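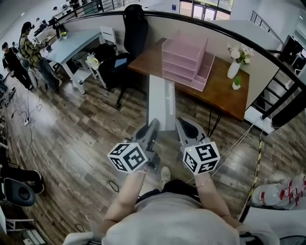

I have spent most of this month reading the Hornum results and I still can't decide how annoyed to be.

The claim, if you missed it, is that you can train a robot arm on demonstrations that no robot took part in. A person walks around holding a pair of grippers, does the chores, and the recordings go into the training set. The marker cubes above the hands give you the gripper position, the finger opening gets logged, and the policy learns from that. Hornum collected 1114 demonstrations this way and says the result beats 3000 collected by driving the arms remotely. That second number is the one everybody repeats, and it's the one I trust least.

My first problem is that the two sets weren't gathered by the same people. The remote driving data came out of the older Kamel project, where operators were still learning the controls. I've used that kind of setup. My early recordings were awful, full of long pauses and missed grasps, and I would not want them held up as the standard for anything. Comparing them with demonstrations from people who had their hands right on the tool tells you that bad data is bad. Fine, but we knew that.

My second problem is the markers. Printed cubes are cheap and I like cheap, but a cube has to be seen by a camera to be any use. Turn your wrist the wrong way, reach under a shelf, let one arm cross in front of the other, and the track goes. The write-up says dropped segments were "filtered." How many? Which tasks did they come from? If the hard reaches are the ones that get thrown out, the training set is easier than the chores it is supposed to stand for, and so is the score.

Then there's the arm itself. A person can put a gripper in all sorts of places a bolted-down arm can't get to. You lean, you shuffle your feet, you twist at the waist without thinking about it. The Hornum people say they checked every path against the arm's reach afterward and kept the ones that fit. Again, no count.

I'll give them this much. We tried the hand-held approach ourselves at Bemham, with 2 tasks (putting cups on a rack and closing a drawer), and the collecting part really is quick. One afternoon got us more usable cup demonstrations than a week on the remote rig. It also felt better. You can feel the cup touch the rack through the handle, and on our rig you feel nothing at all – you just watch a screen and hope.

The trained policy was less impressive. Cups went well on the rack we had recorded with. On a slightly taller rack, which I swapped in because I am that sort of person, it managed 8 good placements and then knocked into the same peg over and over until I stopped it. The drawer was worse. It pushed with the right amount of travel and no sense of whether the drawer had moved.

Small test, one lab, my own impatience mixed in. I wouldn't publish it. But it makes me want to see the Hornum failures listed by type before I believe the headline.

The Gramlow group has said they'll rerun the comparison in January with the same operators doing both kinds of collection, and with the dropped recordings reported. I've asked them to include at least one task with crossed arms. If the gap holds up under that I'll write another post and eat some of this one.

Until then the remote rig stays plugged in.

Posted 18 December 2019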